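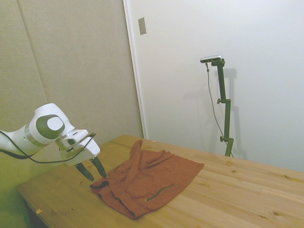 Officers in Rustedstead have arrested a driver after finding a truckload of stolen musical instruments on the road into town, the police department said on Sunday, and a good many parents and band students slept a little easier for hearing it.

According to the department, the truck was stopped on the Mullance road just before 5 in the morning for a broken taillight, the kind of stop that usually ends with a warning and a reminder to get it fixed before dark. The officer noticed that the back doors were held shut with a bungee cord and asked what was being hauled. The driver said furniture, and then, when the officer shined a flashlight through the gap and saw the bell of a tuba, said furniture and a few other things.

Inside, under moving blankets, were 30 instruments in all, most of them still in the black cases that belong to the Tellolside school district. Police listed trumpets, clarinets, a pair of French horns and four cellos, along with the tuba that gave the whole load away. Several of the cases had students' names on masking tape along the handles, and one had a half-finished packet of cough drops tucked in with the rosin.

The instruments had been missing since the week before, when somebody got into the band room through a side door over a long weekend. The district had sent a note home to families asking them to keep an eye on pawn shops and online listings, and plenty of them did, spending their evenings scrolling through page after page of used saxophones from three counties over. The spring concert had been pushed back, and the younger students had been practicing their rhythms on desktops and the backs of chairs, which their teachers say they took to with perhaps a bit too much enthusiasm.

The driver, a resident of Mullance, was booked into the county jail on suspicion of possessing stolen property and driving with a suspended license. Police have not released a name and say they are still looking into whether anyone else was involved in the break-in itself. No charges had been filed in that part of the case by Sunday evening.

Manalastas Music, the repair shop on the square that looks after most of the school's instruments, has offered to check over everything that was recovered at no cost to the district. The shop said most of the load came through with nothing worse than a few scratches, though one cello has a cracked bridge and the tuba has picked up a new dent to go with its old ones.

Because the instruments are evidence, they have to be photographed and logged before they can go back to the band room. The department said it hopes to finish that work this week, and families who rent through the school do not need to come down to the station. Anyone who saw a truck parked near the Tellolside band room over the long weekend is asked to call the Rustedstead police front desk.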